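**Re: [cellule-demontage] fiche de bonnes pratiques, version 2**

> Ridura demande si la règle des 39 mm au-dessus du châssis reste obligatoire quand les deux bras travaillent. Et qui valide les supports imprimés ?
> Réponses avant fin septembre svp, Kárason attend.

Vite fait entre deux réunions.

- 39 mm : oui, on garde. Skekham voulait moins, refusé.
- Vitesse réduite dès qu'un bras passe au dessus de l'unité ouverte. Pas de dérogation.
- Supports : validation par l'atelier, une trentaine de cycles à vide minimum. Trandside a sauté l'étape, on a vu le résultat.

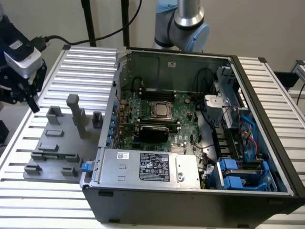
Pour le point 5 (dépose des pièces), je propose une phrase plus stricte : rien posé directement sur les profilés alu, tout passe par la plaque imprimée. Une carte mince comme la verte, engagée en partie seulement dans le rail avant, ça compte pas comme « déposée ». Donc pince fermé interdite au-dessus tant que c'est pas à fond. A ajouter dans la fiche.

Le reste ok pour moi. Je relis l'annexe ce soir.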